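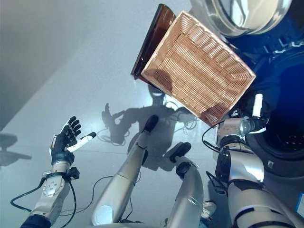
Minutes of the Kateck Dining Group, meeting held 2022-10-01 at the Mayrhofer, Pivlow, to review the summer meals and settle the table grill dinner at Flurosau. The meeting opened at 7 in the evening. Matters arising from the previous minutes were taken first. The note on table manners at shared grills was agreed with one change: skewers are to be pinched between the thumb and fingers and kept on a slant, much as the black hand has hold of the white stick with the dark tip, and turned from the handle end only. The sentence on licking fingers was struck out as unnecessary.

1. Apologies
Received and noted. Two members had sent their menu choices in writing and these were accepted.

2. Review of the last dinner
The last dinner was the set menu at the Mayrhofer. Written scores were read out by course. The soup was rated well by most tables. The pork was considered dry at the far end of the room and good near the kitchen, and it was thought that the plates had stood too long before the last of them went out. The dumplings were heavy. The plum cake was praised, though portions varied.

The bill was correct apart from a charge for bottled water that had been served in jugs. The restaurant has taken this off. It was agreed that jugs be asked for in writing next time.

A member asked whether scores should be given for service as well as food. Discussion followed. The present form has one line for both, and several people had left it blank. Agreed: separate lines from the next dinner onwards, same scale.

3. Dinner at Flurosau
Flurosau has offered the back room in November. The room has fixed grills set into the tables, 6 seats to a grill. The kitchen will not mix a meat grill and a vegetable grill on the same plate, so diners must state their choice when they book. Anyone who leaves the choice open will be seated at a meat grill.

The meat platter on offer is beef, pork belly and chicken thigh, brought raw and cut thin, with 200 grams of meat allowed per person. Some felt this was small for the price. Others pointed out that rice, soup and side dishes are refilled without charge and that a good deal had been left over at the last grill meal. The allowance was accepted as it stands. Extra plates may be ordered at the table and are to be paid for by those who order them.

The marinade contains soy and sesame. The restaurant can supply plain meat if told in advance. The booking form will ask about this directly, as the old wording ("any special needs") had produced answers about parking.

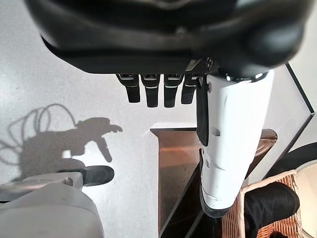

Smoke was raised as a concern. The back room has an extractor over each table, and on the trial visit these coped with the beef but less well with the pork belly. Coats should be left in the front lobby. The restaurant will change the grill plates once during the meal without being asked, and again on request.

Seating was discussed at length. It was proposed that tables be drawn by lot. Against this it was said that slow eaters and quick eaters do badly at one grill, and that meat burns while people talk. Agreed: diners may name one person they wish to sit with, and the rest will be drawn.

4. All-you-can-eat lunch
A proposal to try the all-you-can-eat lunch in Pivlow was held over. It is served only at the end of the week, tables must be given up after a fixed time, and large parties are not taken together. The point was also made that the hot dishes are topped up less often once the first rush has passed. To be looked at again when the winter prices are known.

5. Recipe sheets
Sheet 101 (barley soup) has been corrected. The earlier printing gave the salt twice, once in the stock and once at the end, and members who followed it will have noticed. Old copies should be thrown away. The sheet for pickled cucumber is still waiting for a tested brine. Offers to test it were invited and one was received.

6. Money
Deposits for Flurosau are payable on booking and will be returned only if the place can be filled. The price of the set menu at the Mayrhofer is to rise in the new year – the amount has not been given. No change to the yearly subscription.

7. Other business
It was asked that tips be settled before the meal and added to the bill in one sum. Agreed for a trial period. The request for a later start to dinners was put to a show of hands and was not carried.

A spare set of tongs was left behind after the trial visit to Flurosau and can be collected from the front desk there.

Actions: booking form to be reworded and sent out; written order for jugs; list of plain meat requests to go to Flurosau with the final numbers; score form to be redrawn.

The next meeting will be held at the Mayrhofer after the November dinner, same room, same time.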